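Tracker: Datstead house sim, student robotics club
Ticket 147: Wrist view turns to soup partway through an episode, grader says nothing
Status: Resolved, with one leftover
Component: Inent exporter
Reported by: Talebi team
Priority: High (was Low until it happened to the person who sets priorities)

Original report

We are running the tidy-up task for the November round in the Radov room, stock layout, no custom textures. We start an episode, the arm does a respectable job of approaching the table, and then the wrist view loses all detail. No crash, no warning, no red text. The score file comes out complete and cheerful. We only found out when we tried to train on the recordings and got a policy that reached for the wall with great confidence.

Expected: three views, all of them legible.
Got: two legible views and one bowl of oatmeal.

First we wanted to know if the room itself was loading wrong, so we pulled the room view. Tile, sofa, table, the yellow hand truck by the back wall. The room loads.
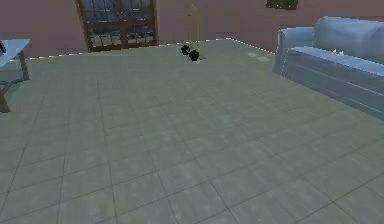
Steps to reproduce

1. Launch the Radov room from the club menu. Use the shared machine, the one with the sticker over the power button.
2. Load the tidy-up task with seed 70. Other seeds do it too, but this one does it for everybody.
3. Set episode length to 4000 steps. Short episodes come out fine, which explains why all our tests passed.
4. Let it run to the end without touching anything. Yes, including the mouse.
5. Open the exported wrist view and step through it by hand.

What we tried

Restarted the sim. Restarted the machine. Same result both times, though the second one took longer.

Updated the graphics driver. This broke the club's slideshow for the open house and did nothing for the wrist view. Rolled back.

Swapped the room for the empty test room. Still happens, so we can stop blaming the furniture.

Ran the same seed with the exporter off and watched the live window instead. The live window stays sharp the whole way through. This was the first useful thing we learned, and we learned it by accident when somebody forgot to tick the export box.

Looked at the output one still at a time, which I recommend to anyone who has run out of other ways to spend an evening.
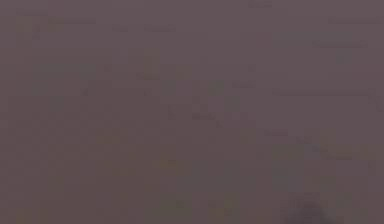 The exporter writes all views through one shared bandwidth budget, and the wrist view is last in line. In a long episode the other two eat the budget and the wrist gets whatever crumbs are left. I had been hunting for a lighting bug, then a lens bug, but little square patches and stray dashes all over a mauve-brown background look a lot more like compression than like optics. There is a dark lump at the bottom, right of center, and I have given up trying to say what it is. If I can't tell, our poor network had no chance. The grader reads object positions straight from the sim and never looks at the video, so it handed out full marks regardless.

Fix

In the Inent settings, turn off the shared budget and give each view its own. The option is on page 2 of the export menu, under a heading that has nothing to do with exporting. Then delete the cached profile, or the old setting comes back on the next launch and you get to file this ticket again.

We reran the same seed at full length and went back through the output before telling anybody it was fixed – we have some history there.
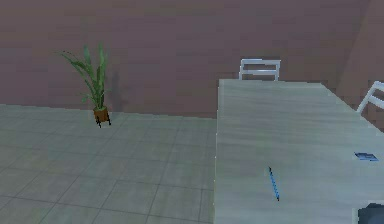
Files are bigger now, so please stop saving practice runs to the shared drive. The drive was already close to full, mostly with a folder called final_new_final that no team will claim. Talebi is re-recording the whole November set with the new profile. The old set has been moved to a folder marked do not train, which we expect to be respected for a week at the outside.

Leftover: the grader still passes an episode when a view is garbage. A check for that would be simple enough – compare each view to the live window every so often and complain if they drift apart. I have opened a separate ticket and assigned it to myself, so don't hold your breath.

Closing this one. Reopen if the oatmeal returns, and attach the export log this time.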